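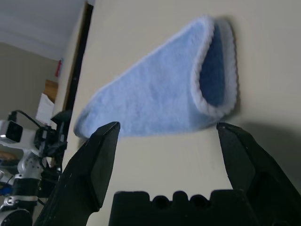 Project Report: Keeping the Two-Arm Cell Running
Abdelghani Ghoneim and Magdy Amrani
Group 4, Surnix cell

1. What we were asked to do

Take over the Surnix cell from last year's group, get both arms working again, write down how to look after it. Not to build anything new. The cell handles soft stuff (slippers, sleeves, socks), and last year's group left it with one arm drifting and a gripper that closed crooked. Control software is Ruvular, same as the other cells in the lab. We did not touch the version.

2. State at the start

Left arm: ok mechanically, camera cable too short. Pulled tight whenever the wrist turned past halfway and the picture dropped out.
Right arm: zero position off. Gripper fingers not meeting at the tips, one sat lower than the other.
Log book: stopped in February. Last entry just says "tighten again", doesnt say what.

3. Gripper fingers

Most of our time went here. The fingers are black plastic, large and angular with flat tips. On soft fabric the tips matter more than anything else, because plush squashes and a crooked pair will pinch only the fibers and then slide off.

Took both fingers off the right arm. One screw hole was worn oval. We swapped the finger for a spare from the Tazi drawer, which fit after filing the inside edge a bit. Then set the closed position again in Ruvular with a strip of paper between the tips. Paper should drag but not tear. First try we set it too tight and the motor got hot and tripped after 30 closes. Backed it off and ran it again, no trip.

The scuffs on the tips we left alone. Magdy wanted to sand them. We tried that on the old finger and it came out too slick, so no.

4. Cable and camera

Rerouted the camera cable so it goes up and over the camera box in a loop instead of straight down the arm. Loop has to be big enough that the wrist can go to both ends without pulling. Check by hand with power off before you trust it. We forgot once and popped the plug out, no damage.

Camera screws: finger tight then a quarter turn. More than that and the housing bends and the view shifts.

5. Zeroing

Order we ended up with:
Power off, move both arms to the rest pose by hand.
Power on the left arm first, then the right. Other way round Ruvular mixes up the names.
Run zero on each joint, base to wrist.
Open the grippers all the way, close, open again.
Hang a test piece and drive up to it slow.

For the test piece we used the fuzzy blue one, closed at one end. Light weight, and the fluffy rim shows right away if the fingers come in at a bad angle. If a tip brushes the rim before it should, go back and redo the wrist joint only. Redoing everything takes six times as long and didnt help us.

6. Upkeep

Every session: wipe the finger tips, pick lint out of the gripper base. Fuzz gets in the notches and holes along the top edge, use the soft brush, not air. Air blew it into the joint.
Every Sunday (whoever has the key): bracket screws on both arms, check for play at the elbow.
Every 3000 closes: take fingers off, look at the screw holes. Ruvular keeps the count under Fokari > Tools.

7. Still open

Right elbow still clicks going down. Couldnt find it. Not the bracket, we changed that. Might be the motor mount.
Spare fingers: only one left in the drawer, order more before next term.
No guard around the cell. Asked, waiting on an answer.
Log book is up to date as of hand in, please write what you tightened.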